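Intro to Unmanned Systems Operations
Week 3 notes: Airspace, paperwork, and the preflight habit
Posted February 12, 2021

OK, picking up from where we ran out of time. A few of you asked if I could write out the part I rushed through at the end, so these notes are longer than usual. Read them before lab. I'm not going to lecture on it again, but I will ask you about it out loud, which I know is everybody's favorite.

Where we left off

We were talking about why a small drone flight that takes ten minutes in the air can take a whole afternoon on the ground. The short answer is that you're sharing. You share the sky with crewed aircraft, you share the ground with people who did not sign up to be under your propellers, and you share the radio spectrum with pretty much everything. Each of those comes with its own set of questions, and most of the work in this field is answering them before you leave the building.

Airspace classes, the quick version

You don't need to recite the whole chart to me. You do need to be able to look at a spot on a map and tell me what kind of airspace sits over it and whether you need an authorization.

Class G is the uncontrolled stuff near the ground, and it's where most beginner flying happens. You still have rules in Class G (altitude, line of sight, not being a menace), but you don't need to ask air traffic control for permission.

Classes B, C, D, and the surface areas of Class E around airports are controlled. If you want to fly there under the small drone rules you need an authorization first. A lot of these can be requested electronically and come back fast, as long as you're under the ceiling shown on the grid map for that square. Ask for more than that and a human has to look at it, and you should plan on waiting.

Class A is way up high and if your quadcopter is there, please call me.

One thing people miss every single term: the ceilings on the grid maps are not a promise. They tell you what can be approved quickly. A square marked zero isn't a permanent no, and a square with a nice big number isn't a yes until you have the approval in hand. Read the square, make the request, wait for the answer, write it down.

Altitude is the other place folks trip. Your limit is measured above the ground, and the charts mostly talk in height above sea level. If you're standing on a hill in Lirkport, the number on your chart and the number on your controller are telling you about two different things. I made you do the subtraction by hand in the January worksheet and I'd do it again!

Grid cells and search patterns

When you plan a survey, you split the area into cells and decide how you'll cover each one. The cells do not have to be the same size. They should follow the ground: a road, a fence line, a change in slope, the edge of somebody's property. Give each cell a label, and make sure everyone on the crew has the same labels on the same map (I have watched two people argue for ages about "the left one").

The back-and-forth pattern, usually called a lawnmower pattern, is the default. Spacing between passes depends on how wide your sensor sees from your planned height and how much overlap you want. More overlap means better stitching later and more battery now. We'll do the math for that in week 4. 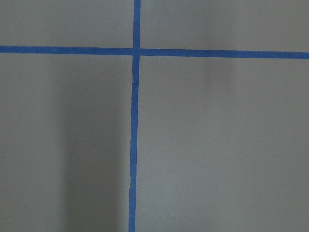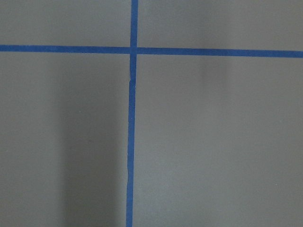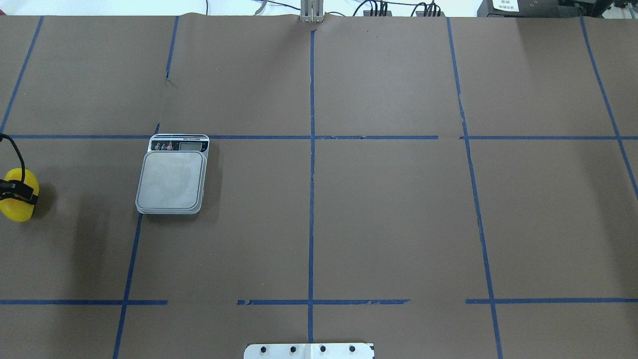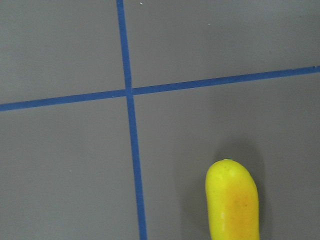
WEEK 3 / CREW ROLES AND WAIVERS

Who does what

Even for a tiny flight, I want you thinking in roles. One person can hold more than one, but every role needs a name next to it on the sheet.

Remote pilot in command. This person is responsible, full stop. They can hand the controls to somebody else under supervision, and they're still responsible. If the flight shouldn't happen, they're the one who says so, and the rest of you say "OK" and start packing up.

Visual observer. Eyes on the aircraft and the sky around it. The observer does not look at the screen. I know the screen is more fun. The observer and the pilot need to be able to talk to each other the whole time, and if you're using radios, test them at the actual distance you'll be standing.

Ground lead. Not required by rule, but required by me. They handle the people and the gear on the ground: the landing area, the spare batteries, the curious dog walker. A pilot who's answering questions about how much the drone cost is not flying.

Data lead. Also my own rule. They check that the card is in, that there's space on it, and that the files opened before anyone drives home.

Waivers, and what makes a good one

Some operations go past what the standard rules allow. Flying beyond visual line of sight is the big one that comes up in class, and flying more than one aircraft per pilot is another. For those you apply for a waiver, and the whole application comes down to one question: how will you keep it as safe as it would be if you were following the rule?

I had you read the two practice applications in the course packet. The Fakico one is a pipeline inspection, the Kendano one is crop scouting. Let's compare them for a second.

The Fakico application is long. It has a lot of nice material on the aircraft, and then when it gets to "what happens if you lose the link" it says the aircraft will return home. Home from where? At what height? Over what? Is there anything taller than that height on the way back? If the reader has to guess, the reader will say no, and I would too.

The Kendano one is much shorter and I like it a lot more. It goes hazard by hazard. Lost link, low battery, another aircraft shows up, somebody walks into the area. For each one it says how the crew would notice, who acts, and what they do. It's a little dry - good. Dry is fine. You are writing for a person with a stack of these on the desk.

When you write your own for the assignment, use this order for each hazard:

What could go wrong
How would you know
Who makes the call
What do they do, step by step
What would make you cancel the flight before it starts

Please don't paste in the manufacturer's brochure. A manual can tell you what the aircraft is capable of, but it can't tell me how your crew is going to behave in a field with the sun in their eyes.

Risk numbers (don't fall in love with them)

Lots of organizations use a matrix where you rate likelihood and severity and multiply. It's a useful way to get a crew talking. The trouble starts when people work backward from the number they want. If your team's rating has to stay under 6 for the flight to go, you'll be amazed how many hazards turn out to be a 2 times a 2.

Try this instead in lab: rate each hazard on your own, on paper, before you compare. Then talk about the ones where you disagree. The disagreement is the useful part. Write down the reason for the final rating next to it, even if it's only half a sentence.

Packet exercise: the Deák site

This is the one due next week. The Deák site is a former quarry with a site plan, a chart excerpt, and a page of weather. The client wants a full map of the pit and the access road. Things to notice as you work through it:

The pit floor is well below the rim, so think hard about what "above ground" means as the aircraft crosses the edge. Pick a launch point and explain it.

The access road is open to the public on the plan. I've seen old answers that never mention it. Please mention it.

The battery figures on page 7 are from a calm, mild day. The weather page is neither calm nor mild. Adjust, and show me how you adjusted.

The client asks for photos of the neighboring building "while you're up there." Decide how you'd answer, and write the actual email you would send. Keep it polite and keep it short.

Hand in one plan per crew, 1,000 words or less, plus your labeled map. The map doesn't count toward the limit. Neat handwriting on a printed map is totally fine with me, and messy handwriting is not.

Preflight, again

You're going to get tired of hearing this. Do the checklist out loud, one person reading and one person doing. The reader waits for the answer before moving on. If you get interrupted - phone call, question, gust of wind that takes your hat - go back to the top of that section, not to the line you think you were on.

Check the props with your fingers as well as your eyes, and only with the battery out. Check that the home point was set today, at this location. Check that the authorization you're holding matches the date, the time window, and the place where you're standing. I once drove a long way to a site with a perfect authorization for the following day, so yes, I check that one twice now.

Reading for next time

Packet section on weather reports, all of it, including the abbreviations page. Bring a printed copy, the Wi-Fi in the lab has been moody. If your crew still hasn't picked a data lead, sort that out by email before we meet.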